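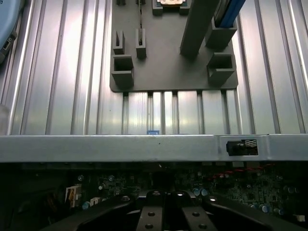
Practice board on the ribbed panel, gripper at the bottom.

Drendbridge open day, robot building a PC, what were we looking at??

Posted 28 May 2020 by Dayana Galindo

Hi all. Went to the Drendbridge open day with my nephew, he's 14 and wants to do robotics. We got to the Beltrán hall late, missed the whole intro, the handout was gone too. So a few things I couldn't work out and he keeps asking me.

There was an arm with a black gripper and a sort of gray plastic board with square holders on it, plus a real computer open right next to it. Why the gray thing if you have a real computer? Is it a broken one? Also why is the screen they had up so close in, you could hardly see the arm, just the fingers. And last, is it following a program or was somebody steering it? Guy at the rail said one thing, lady behind us said another.

Sorry if this was all in the talk. Thanks in advance

Rocío Bermúdez

I was at the 14 person session before yours I think. Will try, typing on my phone.

The gray board is a practice board. Molded plastic, shaped more or less like a simple motherboard, with places for parts to go in. Socket for a CPU, long slot for a memory module, brackets, that kind of thing. Not broken, never was a working one. You can jam a part in crooked and all you hurt is some plastic. A real board has pins in the socket and they bend if you look at them wrong, ask me how I know.
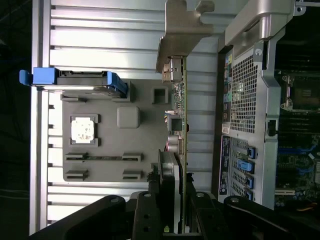

Also it lets them do the same move over and over. The woman giving the talk said 1000 tries is nothing for one part, and she'd want different starting spots too, not always the same one. Try that on a real memory slot and the latches will give up long before the arm does.

The close in view is from a camera down by the gripper. It rides along with the hand so the fingers are always at the bottom of the picture. Makes sense when you think about it, a camera across the room can't see if a module is lined up with its slot. It does make you a bit seasick on a big screen tho.

Steering or program: in our session it was both at diferent times. She had a person guide the arm first, then the arm had a go alone. No idea which one you walked in on. If someone had their hands on a controller off to the side, that was the guided part.

Crisóforo Varela

it's all fake, those demos are always pre recorded. saw one in April at a mall, same deal. don't waste your time

Gorazd Karagiannis

Don't agree with the one above, I stood at the rail and they swapped parts when people asked. Rocío has it mostly right. Couple things to add.

The drive with the blue handle is the part to watch. Caddy with a tab on one end and a latch on the other, easy for fingers like that to get hold of. Memory module is harder. Thin edge, long slot, has to go in square or it won't seat. CPU is small and flat and there's hardly anything to grab.
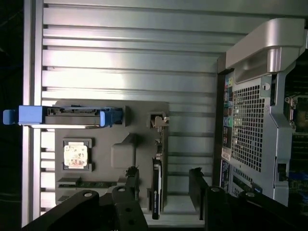
Drive caddy across the top of the board, CPU and memory module below it, tower on the right.

For your nephew: Adness has a beginner night, Leonora Dalisay runs it, room 104 last I heard but check first. They have a little desk arm and he can drive it himself. Min age was 14 when my kid went so he should be fine. Tell him to bring a notebook, they don't hand out anything. And get to the next open day early, the talk is maybe the best part and they don't repeat it.

Dayana Galindo

Thank you!! Rocío and Gorazd that clears it up, there was a man with something in his hands off to the left so I guess guided. Will write to Leonora tonight.

Recent in Robots & Gadgets
Prernetti starter kit, is the small one enough?
Which sessions at Drendbridge need a booking
Gripper pads keep peeling off, what glue
Parking near Beltrán hall
Old desktop, safe to let kids take it apart?

This site uses cookies to keep you signed in. By continuing to browse you accept our cookie policy.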